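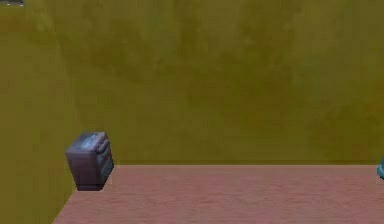
メモ書きのまま上げます。あとで整える(たぶん)。

# enetti-notes

壁の塗り色と下地の記録をためていくデータセット。古い家の内装を直すときに、自分で見返すために作った。CSVとメモだけ。プログラムはほぼ無し。

最終更新:2019年2月

## 中身

- `walls.csv` 本体。465行
- `rooms.csv` 部屋の一覧。16部屋
- `notes/` 走り書き。表記バラバラ
- `old/` 旧形式。さわらない

建物は2棟。Modlow(母屋)とNendum(離れ)。行IDの頭が `M` か `N` なのでそれで分かる。`X` で始まるのが残ってたら消し忘れ。見つけたら教えてください。

## 列の説明(walls.csv)

| 列 | 内容 | 備考 |
|---|---|---|
| id | 行ID | 重複なしのはず |
| room | 部屋コード | rooms.csv と対応 |
| side | 方角 n/e/s/w | 斜めの壁は近いほう |
| base | 下地 | 漆喰、土、ボード、不明 |
| finish | 仕上げ | 石灰塗料、水性、紙、無し |
| color | 色名 | 自分の呼び方。下を見ること |
| mottle | ムラの度合い | 0〜3 |
| light | 見たときの光 | 朝、昼、夕、電灯 |
| memo | 自由記述 | 改行あり注意 |

`memo` に改行とカンマが入る。引用符で囲ってあるけど、表計算ソフトで開くとたまに崩れる。文字コードはUTF-8、BOM無し。文字化けしたら読み込み時に指定する。

## 色名について

測色計なし。全部目で見て付けた名前。同じ壁でも朝と夕方で別の名前になってることがある。直さないで両方残してある。

- オリーブ:緑と黄土の間。いちばん迷う
- からし:黄色寄り
- 苔:暗い緑
- 灰:青っぽいのも茶色っぽいのも全部ここ。雑
- 生成り:白と書きたくなるやつ

オリーブとからしの境目は途中で基準が変わった。6月より前の行はからしが多め。直すかどうか保留中。集計するならこの2色はまとめたほうが安全。

## ムラ(mottle)の付け方

0 = 均一。1 = 近づくと分かる。2 = 部屋の入り口から見て分かる。3 = 模様みたいに見える。

迷ったら低いほう。ローラーの継ぎ目はムラに入れない、memoに「継ぎ目」と書く。雨染みも別扱いで「染み」。最初のころは染みもムラに入れてしまっていて、Nendumの北側の部屋は数字が高めに出てる。要みなおし。

## 下地の見方

コンセントの枠を外して断面を見る。それが無理ならノック。コンコンと軽い音ならボード、詰まった音なら漆喰か土。土と漆喰の区別は音では無理だったので、自信のない行は `不明` にした。不明が多いのはそのせい。

重ね塗りは一番上だけ記録。下の層が見えてる箇所はmemoに「下:苔」みたいに書いてある。表記ゆれあり、「した:」「下地色:」も同じ意味で使ってしまった。

## Berchtold式の採点

途中まで `berchtold` という列があった。塗り直しの優先度を点数にしたもので、名前は元の帳面の表紙から。計算が面倒で続かず、今の版では削除。`old/` には残ってる。参考にするなら点が大きいほど急ぎ。ただし窓まわりは加点されてないので低く出る。

## 使い方

特に無し。開いて見る。部屋ごとに絞るなら

```
grep ",N-04," walls.csv
```

改行入りのmemoは途中で切れる。気になる人はちゃんとしたCSVの読み込みを使ってくだい。

## 既知の問題

- [ ] Modlow階段まわりのsideがあやしい。踊り場で方角を取り違えた気がする
- [ ] lightが空欄の行。初期分。埋めようがない
- [ ] finishの「水性」に艶ありと艶消しが混ざってる
- [x] IDの重複(直した)
- [x] 部屋コードの全角ハイフン(直した、はず)
- [ ] 天井は入れるのか入れないのか。今は入れてない

## 向いてないこと

塗料の選定、補修の見積もり、色の正確な再現。全部だめ。建物2棟ぶんの主観メモなので、一般的な傾向は出せない。湿度も温度も取ってない。塗った年も分かる壁だけmemoに書いた。

床と建具は対象外。幅木は壁と同じ色に塗ってあるときだけmemoに「幅木とも」。押入れの中は壁に含む。物置は途中で力尽きたので片側しかない。

## 追加したい人へ

行を足すときは末尾に。並べ替えると差分が読めなくなるのでやめてほしい。色名を新しく作るときは、上の一覧にも一行足すこと。memoは日本語でも英語でも可。短くていい。

既存の行の色を変えたいときは上書きせず、新しい行を作ってlightを必ず入れる。idは続き番号で。

## ライセンス

CC0。好きに使ってください。連絡はissueで。返事は遅いです。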